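The Table Comes First
By Chinyere Eze
08/06/2019

The first thing delivered to the Bassey apartments in Grarnstead was a load of tables. The kitchens had no cabinets yet and the bathrooms were waiting on tile, but the tables came up in the elevator wrapped in blankets and stood in the middle of the living rooms for most of a month while the painters worked past them.

That was the order the owners had asked for. The building has 50 units, most of them small, and the plan for each one started with a table and worked outward. It is where people in a one-bedroom apartment eat, pay bills, fold shirts, fix a bike light and help with homework. The couch was chosen later. So were the lamps.

The tops came from Inetti, a shop in Clesimdale that has been making plain furniture for schools and rental housing for years and does not advertise much. Its catalog runs to 15 pages. There are two heights and a choice of pale, medium or dark. Bassey took pale all the way through.

Pale tops have been gaining ground for a while. Walk through any furniture showroom and the dark walnut look that filled the floor a decade ago has moved to the back wall. Part of the reason is room size. A dark table in a narrow room reads as a block, and people start steering around it. A pale one sits closer in tone to the walls and floor, and the room seems to have fewer things in it.

There is also the matter of crumbs. On a dark surface every grain of salt shows, along with every ring from a glass and every swipe of a cloth. A pale top hides dust well, though it will not hide coffee, and it is merciless about ballpoint ink. Tenants at Bassey were given a sheet about this when they got their keys. Wipe spills when they happen. Use a damp cloth with a drop of dish soap, then a dry one. Skip the scouring pad. Put something under a hot pot.

I lived with a pale table for nine years before I wrote about any of this. The ink is the only thing I never beat. There is a blue mark near one end, the length of a fingernail, from a tax form, and I have tried rubbing alcohol, toothpaste and a white eraser on it. The eraser did the best job.

What buyers ask about most is grain. A plain white surface would brighten a room just as well, but it can look like an office. Grain gives the eye something to follow. The straight kind is the calmest, with thin lines set close together, and it suits a long top. Bigger swirls and knots look good on a sample the size of a paperback and can get busy on something you see every morning at breakfast.

The color needs the same care. Few pale tops are one color. Most lean pink, yellow or gray, and the lean only shows up next to something else. Take the sample home and set it on the floor, then against the wall, then look again after dark with the lights on.
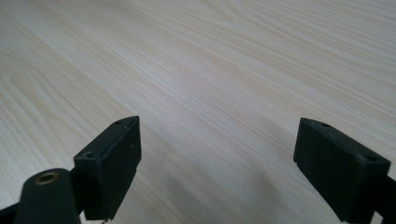

Pale blond, with fine grain that bunches into darker bands in places. Streaks of tan and pinkish beige keep it from going flat white.

Light changes a top more than most people expect. The side near a window can wash out until the lines almost vanish, while the other end keeps its color. At Bassey the tables were first set lengthwise to the windows, and several tenants have since turned theirs - a two-person job in the narrower units, and worth taking the chairs out first.

As for what goes on top, the advice is short. Leave most of it clear. A bowl for keys is fine if it stays one bowl. Felt pads under anything ceramic cost very little and save the finish. If the table doubles as a desk, keep the work things in a tray that can be lifted off before dinner, and keep the pens in the tray.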